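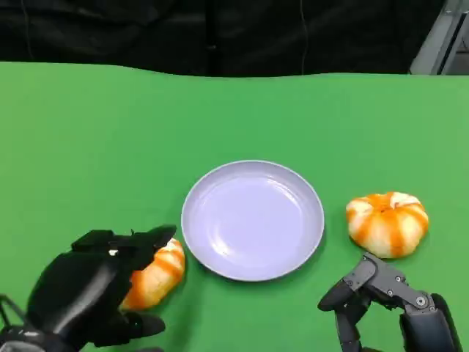 Fig. 1. Plate on a green tabletop, black backdrop behind.

Unit 6 – Fiber basics and loss budgets
Handout, read before lab. Bring a calculator, phones are fine.

Left over from last time: copper runs. Channel limit is 100 m, patch cords included. People keep forgetting the patch cords. Past that you're looking at fiber, or a switch in the middle, and nobody wants a powered switch in a ceiling.

Single mode vs multimode
Multimode – fat core (50 micron), cheaper optics, short runs inside a building. OM3 and OM4 are aqua jackets mostly, OM4 sometimes violet. Don't trust the jacket, read the print on it.
Single mode – 9 micron core, yellow jacket, long runs, optics used to cost a lot more and the gap has shrunk. Most new campus backbone is single mode now.
Never mate one to the other. Link may even come up. It will drop packets later and you'll waste an afternoon.

Where loss comes from
- glass itself (dB per km, depends on wavelength)
- connectors, each mated pair
- splices
- bends tighter than the spec allows
- dirt. Mostly dirt.

Numbers we use in this class:
OM4 at 850 nm: 3.0 dB/km
OS2 at 1310 nm: 0.4 dB/km
Mated connector pair: 0.5 dB
Fusion splice: 0.1 dB
Real parts usually do better. For homework use these, not the ones from the vendor sheet.

Worked problem A
Groren building, closet to closet, 304 m of OM4. Two connector pairs, no splices.
Fiber: 0.304 x 3.0 = 0.91 dB
Connectors: 2 x 0.5 = 1.0 dB
Total 1.91 dB. Optics in this problem allow 2.9, so there's 0.99 left over. OK.

Worked problem B
Same building, panel added halfway for the Ertürk wing. Now three pairs. 0.91 + 1.5 = 2.41 dB. Still passes, but the margin is half what it was. Add one more panel and you're at 2.91 and it fails, by a hair. Extra patch panels are where designs go wrong.

Bend radius
Rule of thumb: 20x cable diameter while pulling, 10x once it's installed. Bend-insensitive fiber is more forgiving but the rule for the pull stays. Tie wraps: hand tight, hook and loop is better. If the jacket is dented you've already gone too far.

Cleaning
Inspect, clean, inspect agian. Both ends, every time, new cords too. Dust caps are not clean, they just keep the big stuff out. Never look into a connector – 1310 is invisible and you won't blink.

Testing
Light source and power meter gives you total loss, that's your pass/fail. OTDR shows where the loss is. Use a launch cord or the first connector gets lost in the dead zone. Set your reference before you start and don't unplug the cord from the source after, or do it over.

Labels
Gridance format: closet-panel-port, both ends, and on the drawing. The Predent drawings use the old numbering so check wich one you have.

Homework
1. 171 m of OM4, four connector pairs. Total loss? Pass with the same optics?
2. Same question with 214 m.
3. OS2, 2 km, two pairs, three fusion splices. Show each line.
4. In problem B, what's the longest run you could have with three pairs?

Due start of next class, on paper. Chapter on transceivers is next, skim the tables.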